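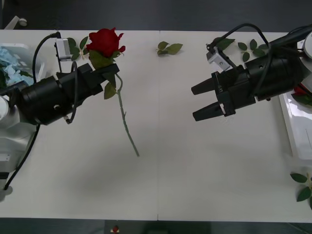
Bench 2, flower sorting, notes on the new planner build

December, morning. Lộc pushed the Staseo build overnight and left a message saying the handover problem is fixed. I've read that sentence in this notebook before, so I went through the logs before letting anybody tick it off.

What changed, going by the diff and not the message: the two arms no longer share one lock on the middle of the table. Each arm now reserves a volume along its planned path and releases it as it passes. Reservations are made from the wrist pose plus a padded cylinder for whatever is held. The padding is set per class in the config. Rose gets one number, hydrangea gets another, leaf gets nothing.

My objection is the cylinder. It points straight out from the gripper. A rose held just under the bloom does not do that. The stem hangs off at whatever angle it likes, and the planner reserves air on one side and leaves the stem sticking out of its own volume on the other. Simulation never complains because in simulation the stem is the cylinder.

Ran job 522 with both arms live and the speed cap left on. No stop was raised. Lộc counts that as a pass. I count it as one run where the stem didn't happen to be where the other arm wanted to go.

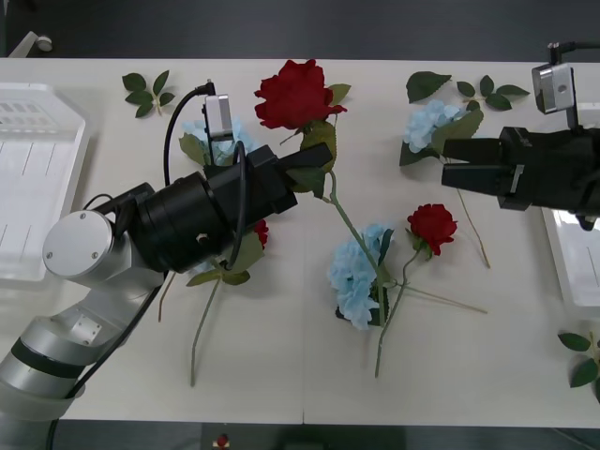 Went back over the segmentation output for the same run. Bloom masks are good, I'll give it that, even on the light blue ones. Stems are a mess. Wherever two stems cross, the tracker picks one continuation and sticks with it, and the confidence stays high the whole way along the wrong stem. That number is useless as a gate and we are using it as a gate. Akosua wants to take stem direction from the last few centimetres under the bloom and ignore the rest. Cruder, and probably better for grasping. Doesn't help at all with working out what gets dragged along when you lift.

Also: the masks go stale once an arm parks over a flower. The tracker carries the last pose forward and nothing downstream knows it's a guess. Asked Gerrit to put an age field on every tracked object. He says it's a small change. Writing that down so I can come back to it.

After lunch. Gerrit's age field is in. It works, but the planner doesn't read it yet, so for now it's a column in the log.

Tried the two-arm task again with the scheduler free to choose its own order. On paper the free ordering saves 13 per cent on cycle time against fixed turns. I don't believe the figure until I see it from real runs. It comes from the Tromness replay tool, which assumes a grasp takes the same time on every flower.

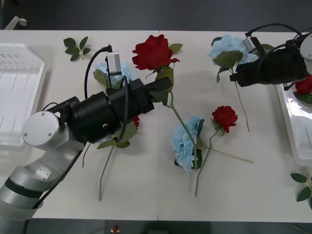

The scheduler's habit of holding one arm still while the other picks is still there. I had blamed the old lock, but the lock is gone, so it must be coming from the cost function. My guess is the waiting penalty is tiny next to the penalty for crossing the middle. Marthinus disagrees and thinks the reservations aren't being released on time. Easy enough to settle: print the reservation table at every tick and look. Neither of us had done that before arguing about it, noted.

Marthinus's printout, 4 pm. He's partly right. Release messages are going out on time but the other arm only reads them when it replans, and it replans when its current path ends. An arm that is standing still has no path to end. So it sits there until the timeout. I'd still like to see the cost weights looked at, but that's the first one to fix.
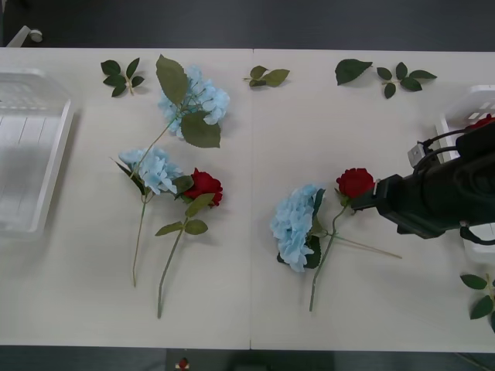 Left the grasp point rule as it is for now, near the bloom. Lesego asked for mid-stem because it would cut down the swing. It might, but mid-stem relies on the part of the mask I trust least, and I don't want to change two things in one week and then argue over which of them did it.

To do:
Replan on release message as well as on path end (Marthinus)
Planner to read the age field, refuse anything stale (Gerrit)
Swap the cylinder for a swept cone, compare on job 522 (Lộc)
Stem direction from near the bloom only, on a branch, not on main (Akosua)
Cycle times from 7 real runs, fixed order and free order, before the 13 per cent goes in the Mnguni report (me)

The build stays marked as test. Lộc isn't happy about it.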